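Subject: Re: [flonex-users] corner picking on soft surfaces, planner keeps grabbing the couch
List: flonex-users

Hi all,

Sorry for the slow answer, I've been up to my elbows in exactly the same bug and wanted to have something useful to say before I piped up.

> We've moved our folding task off the table and onto upholstery
> and the corner picker has gone to pieces. On the table it was
> rock solid. On a sofa seat the gripper closes a bit too low and
> comes up with a pinch of the seat fabric along with the shirt,
> and then the whole thing faults on force. Flonex says the grasp
> pose is fine. Clonell says the cloth mask is fine. They can't
> both be right! Has anyone got a config that works on soft
> surfaces, or do we have to retrain the mask model? Running the
> stock Hsieh sampler, if that matters.

So, short version: don't retrain anything yet. Your mask probably is fine, and the pose probably is fine too, in the frame it was computed in. What's wrong is the support plane.

Flonex fits one plane to everything that isn't cloth and then treats it as a hard floor for the fingertips. On a table that's lovely. On a sofa seat the front edge rolls away in a big curve, and if enough of that curve gets into the depth crop then the fit tilts toward the floor. Tilt it only a little and the far fingertip still looks legal while the near one is being sent down into the foam. I spent a whole afternoon blaming the wrist calibration for this (recalibrated the lot, both arms, no change whatsoever) before I thought to plot the plane over the cloud and saw it sitting crooked like a picture frame in a hallway.

What gave it away was going through the wrist frames one at a time instead of only looking at the head camera, where everything seems flat and well behaved.

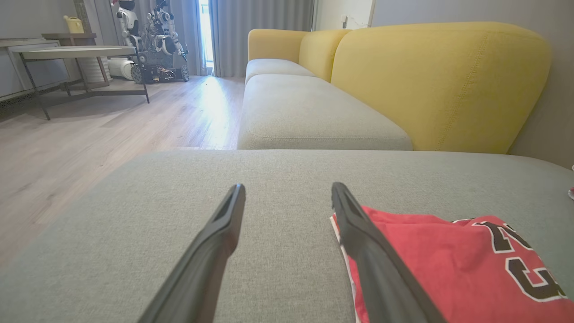
Wrist camera, right finger on the folded red garment, cushion edge curving away on the left

Look at how much of that view is upholstery and floor, and how little is garment. The default crop in Flonex is taken from the whole wrist image, so all of it goes into the plane fit: the seat, the rounded edge, the floor past it, and the sofa behind for good measure. RANSAC does its best but you're asking it a silly question.

Fix one is to crop the cloud before the fit. In your perception yaml:

 support:
 crop_mode: mask_dilate
 dilate_px: 40
 fit: local_plane
 reject_below_seat: true

dilate_px grows the cloth mask outward and uses only the ring of stuff around it as support. 40 suits our lens and working distance; start there and bring it down if your garment is near an edge. Going higher brought the curved bit back in for us and the fault came straight back with it.

local_plane isn't in the docs. It's in the source under Vovevport, which is the bridge package between Clonell's masks and the Flonex planner, and you need the August build or later or the key is silently ignored. Silently! I've put in a ticket asking for a warning on unknown keys, please go and add your support to it if you've been bitten as well.

Fix two is compliance. A hard floor constraint makes no sense on foam, because the surface moves when you touch it. I swapped the floor for a soft cost and gave the fingers an allowance of 4 mm into the cushion, with the force limit on approach turned right down. The gripper touches, the seat gives a bit, the finger slides in under the hem. If you leave the force limit where the table config had it you'll scoop upholstery every time, so do change both together.

On the Hsieh sampler: yes, it matters. It scores candidate corners by how convex the mask outline is, and once a shirt is partly folded the outline is full of corners that aren't corners of anything you'd want to hold. Sleeves are the worst of it.
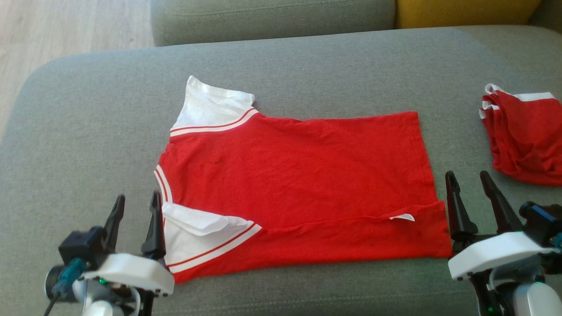 With one long side turned over and a sleeve tucked in on top, the sampler was dead keen on the sleeve still sticking out, as it has the pointiest bit of outline going. The place we wanted was the hem end of the turned strip, which is thick, nearly straight, and scores terribly. Same story with the care label, which it treats as a cracking little corner if the mask is sharp enough to include it.

I've got round it by feeding the fold state in as a prior. Vovevport already knows which fold step it's on, so I have it publish a coarse region (hem side, neck side, upper edge, lower edge) and multiply the Hsieh scores by that. It's a 26 line patch, nothing clever, and the weights are hand tuned, so please don't judge me. I'll tidy it and post it to the contrib tree once I've got the tests going.

A few other bits while I'm here:

Anything already folded needs to come out of the mask before sampling. Clonell merges garments of the same colour if they're near each other, and the planner will happily choose a corner on the finished bundle. Set max_instances to 2 and track by the previous centroid, and it keeps them separate unless they're touching. If they are touching I have no answer for you. I'd love one.

White trim and white sleeves on a strong colour can split the mask into pieces. The merge_adjacent option in Clonell handles that, but run it after the instance tracking. I had them the other way about and got some very confusing logs.

Patches of light on the upholstery bother the depth on our setup more than the colour. If your plane fit changes between morning and late afternoon, check that before you go hunting through the code.

To the original poster, could you send me your support plane dump from a failed pick? The command is flonex-dump --support --last. I'd like to see if your tilt goes toward the front edge like ours, or if you've got something different going on. If it's the latter then ignore most of the above and we'll start again!

Also, does anyone have the soft floor cost working with both arms going down at the same time? Mine's fine one arm at a time, but with both on the hem the two fits disagree slightly and the left arm dithers. At the moment I'm just making it reuse the right arm's plane, and I'm not proud of it.

Cheers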